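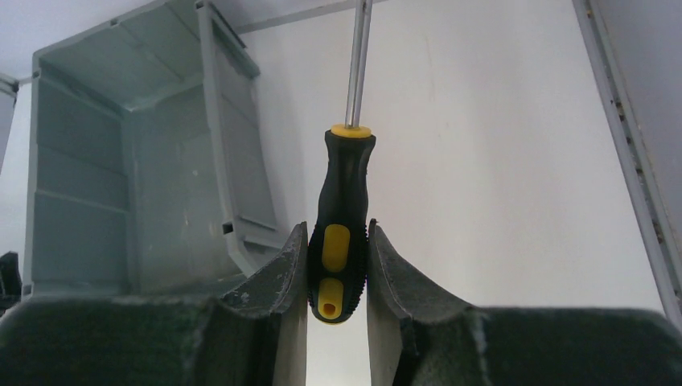 ## 4.3 Putting away a hand tool

The third chore in our set is the one a shop worker would think about least. A screwdriver has been left on the bench, and it has to go back in its bin. We included it after Ismael Arruda spent part of July at the Hindcombe repair shop, where clearing benches at the end of a shift took up more staff time than any other job on his list. A machine that could do only this, and do it without someone standing by, would already be useful there.

The full data set has 3,963 attempts. Of these, 219 belong to the screwdriver chore. The other attempts cover the remaining chores described in Section 3 and are not used here.

**Setup.** The work is done in a white-walled cell with one arm on each side at the front and a fixed view of the whole work surface. Each gripper has a small camera above it. The arms are run by the Gevus controller, with the same settings as in the earlier chores. At the start of an attempt, the screwdriver lies on the work surface and the bin is open. The person resetting the cell chooses where the tool goes and which way it points, within reach of at least one arm. Either arm may pick it up.

**What counts as done.** An attempt is scored as complete when the screwdriver is inside the bin and the gripper has let go. We do not ask for a particular direction inside the bin. A tool left lying across the rim is a failure, and so is any attempt in which a person has to reach into the cell. Raíssa Araújo scored all attempts from the recordings and did not know which version of the controller was running.

**Grasp.** Figure 4 gives the wrist view with the tool held by its handle between the two fingers, the ribbed side of the grip pressed against one of them and the metal shaft clear of both. We call this a handle grasp. Its main rival is the shaft grasp, where the fingers close on the thin metal part. The shaft grasp looks fine until the arm lifts. Then the heavier handle swings down, and the tool either turns in the fingers or drops. Most of the failures in this chore began that way.

The handle has its own problem. It changes width along its length, so two flat finger faces touch it in only a few places. If they close where it narrows, the hold is steady. If they close on a wider part near either end, the tool can tip slightly as the fingers tighten. We saw this with the Karagiannis fingers and again with the plain set, and we did not find a grip force that removed it.

Figure 5 gives the same chore from the fixed camera, with the screwdriver on the work surface to the right of the empty bin and its shaft pointing toward the back wall. In a layout like this one the right arm has the shorter reach, and the gripper can come at the handle from the side.
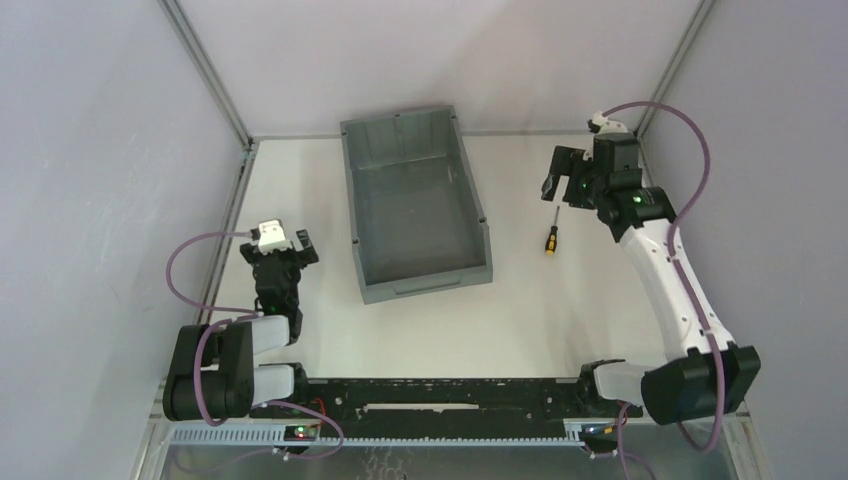
Layouts with the tool close against the bin were harder. The finger nearest the bin has little room to come down, and the controller tended to wait above the tool, back away, and try again from nearly the same place. A person would slide the screwdriver out with a fingertip first. The controller never learned to do this, although four of the eight operators who gave the training demonstrations did it without being told to.

**Release.** Letting go caused less trouble than we expected. Once the tool was over the opening, the exact height made little difference. The rim did cause failures when the tool was carried level, as one end could catch on it during the approach. Lifting higher fixed most of these cases but made every attempt slower — a trade that a shop may not want to make for one screwdriver.

**Is the chore solved?** We do not think so. With one tool, one bin, and a bare surface, the arms can do the work at a pace that a patient owner might accept. Real benches have other things on them. When we moved the controller to the Flatitz bench, where tools lie among rags and loose parts, it often chose the wrong object and did not notice. Nothing in the present method checks what is in the gripper before the arm starts toward the bin. Adding that check is a smaller job than improving the grasp, and we take it up in Section 5.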